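Lindum Drawer Cabinet, User Guide
Section 4: Using the top of the cabinet as a table

Read this section after the cabinet is standing in its final place. If the feet are not adjusted yet, please return to Section 3 first.

4.1 Before the first use

1. Close all drawers fully. You should feel a small stop at the end of the movement.
2. Remove the protective film from the top. Begin at one back corner and pull slowly, at a low angle.
3. Wipe the top with a soft cloth and lukewarm water. Dry it with a second cloth.
4. Wait 15 minutes before you put anything on the surface.

Note: Small marks of glue from the film can stay near the rim. They go away with a drop of dish soap. Do not scratch them with a knife.

4.2 Checking that the top is level

1. Put a spirit level on the top, first along the long side and then from front to back.
2. If the bubble is not in the middle, turn the front feet with the 13 mm wrench. One half turn is usually enough.
3. Check again with the drawers loaded, for the weight inside changes the result a little. 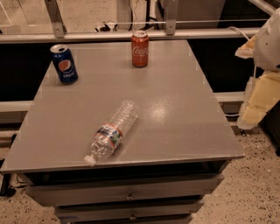 4.3 Placing drinks and bottles

Drinks are the most common reason for stains on the cabinet top, so please make a habit of the steps in this part. Cans should stand upright and toward the back, in the way the Pepsi and the Coca-Cola are standing, and with a free space between them so that a hand can take one without pushing the other. An open can needs more care than a closed one. A bottle on its side, like the water bottle near the front, must have its cap screwed tight, and it is better to stand it up before you open a drawer. The rim at the front does not hold back a rolling object.

1. Put a coaster under every cold can or bottle.
2. Keep drinks away from the front edge while the drawers are in use.
3. Wipe a spill at once, also under the rim, where liquid can run down to the upper drawer.
4. If liquid enters a drawer, take the drawer out and let it dry open for one night.

CAUTION: Never open two full drawers at the same time when there are things on the top. The cabinet can tip forward.

CAUTION: Do not put hot pots or a kettle directly on the surface.

4.4 Daily care

Clean with water and a mild soap only. Cleaners with alcohol make the finish shiny in spots, and this cannot be repaired. Sticky rings from soft drinks become soft if you leave a damp cloth on them for some minutes.

For a replacement foot or a new drawer stop, give part number 1638 to your dealer together with the color of the cabinet.

Text: Cinzia Monti. Checked by Yichen Deng, 10/6/26.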